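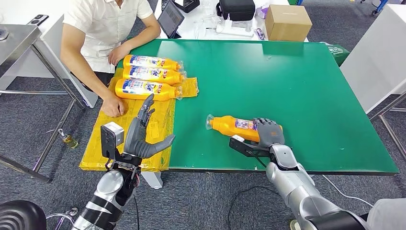
3.2 Bottle arrangement and working surface

The second group of layouts concerns bottles laid on their sides. Upright bottles were treated in Section 3.1, where the base alone fixes how the item stands and the main source of error is spacing. A bottle on its side has no such fixed base. It may roll, it may turn about the point at which the body is widest, and its cap and shoulder take up length without giving much support. The layouts were therefore defined by two properties of the row: whether neighbouring bottles touch along the body, and whether all caps point the same way.

The working surface was a large table covered with a green mat. A sheet of cardboard, yellow and taped, lay at one corner of the table and served as the starting area. Bottles on the sheet were laid flat and side by side, with the caps in one direction. A bottle counted as having left the starting area once no part of the body rested on the cardboard; the cap was ignored for this purpose, as it often overhung the sheet before the body had cleared it.

All bottles used in this group were orange, with a clear cap and a printed label. Items of a single kind were chosen so that differences between layouts could not be put down to differences in shape. The colour gave good contrast with both the mat and the sheet, and the outline of each bottle could be traced by hand in the recorded views without further treatment. The clear caps were harder to trace. Against the green mat the edge of a cap was sometimes lost, and in those cases the annotator marked the shoulder line instead and flagged the entry.

3.2.1 Row layouts

We defined 6 row layouts, coded R1 to R6. In R1 the bottles lie in contact with the caps aligned. In R2 the caps are aligned but a gap is left between neighbours. R3 and R4 repeat these two conditions with the caps pointing in alternate directions. R5 and R6 are stepped rows, in which each bottle is set back from the one before it by a fixed amount, with and without contact. The naming follows the Kurnska scheme for cartons, with the carton walls left out.
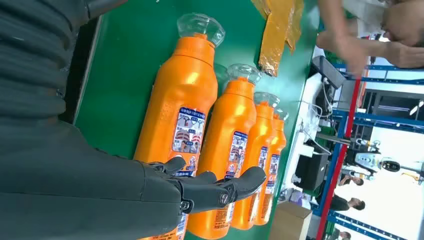 Figure 4. Four bottles lying side by side on the green surface, with the clear caps at the same end of the row.

Figure 4 gives a close view of a row with the caps at one end. Views of this sort were used to judge order and cap direction only. As the row recedes from the viewpoint, the labels of the further bottles narrow to strips, and distances between bottles cannot be read from the image without correction. Gap width was taken from the overhead record wherever one was available.

3.2.2 Coding and agreement

The Kutum set holds 1,645 coded positions from 82 trials. For each position the annotator recorded the place of the bottle in the row, the direction of the cap, contact with either neighbour, and whether any part of the label faced upwards. Label direction was not part of the layout definition. It was kept because it gives a simple check on rotation: a bottle that has rolled between two entries will usually show a different part of its label, even where its place in the row is unchanged.

Coding was done by Adelino Pinheiro and checked by a second annotator at Geraghty, who worked without sight of the first set of codes. Disagreements fell mostly on contact. Where two rounded bodies lie close together, the shadow between them can be taken for a gap or the gap for a shadow. We adopted the rule that bottles are in contact unless the surface is visible between them along the widest part of the body. Gaps of up to 5 mm were later merged with contact for the analysis in Section 4, and the unmerged codes are kept in the released files.

One limit of the coding should be noted. Cap direction was entered as one of two values, so a bottle lying diagonally to the row was given the nearer value. The Rinditetti protocol allows a third value for such cases, and the two sets should not be pooled without recoding.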